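Skundascombe shared workshop, arm build log
Ticket 146: gripper closes on air above the vase in sim
Status: open, waiting on retest

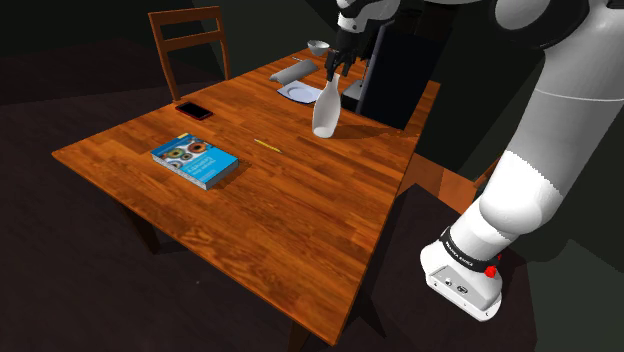
Stavros Stan asked whether the tool offset had been changed after the new fingers were modelled, as the old Heltbridge set was shorter and the planner would still be using its numbers. He also wanted the grasp log before anyone touched the controller.

Checked. The offset in the config is still the old one. The finger mesh was swapped in July, but only the mesh. The planner thinks the fingertips end 11 mm higher than they do.

That doesn't explain the whole fault. A short offset should push the fingers too low over the neck, and we are getting an early close. Grasp log attached, 60 runs, same start pose each time. The close command goes out before the descent has finished in most of them.

Tried so far:
- Restarted the sim with a clean cache. No change.
- Slowed the descent to half speed. Worse, it closes even higher up.
- Removed the plate and the bowl from the collision list. No change, put them back.
- Swapped the vase for the plain cylinder. Same early close, so the vase model is off the hook.

The slow descent result points at a timer. Found one in the pick script, left over from the Cukcombe demo: it waits 2 seconds after the approach pose and then closes, whether or not the arm has arrived. Commented it out and put in a wait on the motion result.

Stavros says to fix the offset in the same commit so we don't end up chasing the fingers into the neck of the vase next. Done, on branch vase-pick. Colour of the grasp marker is also changed to green so it shows up against the table.

Still to do: rerun the full set with both changes, then try the pencil, which needs a lower approach. Please don't merge until the rerun log is on this ticket.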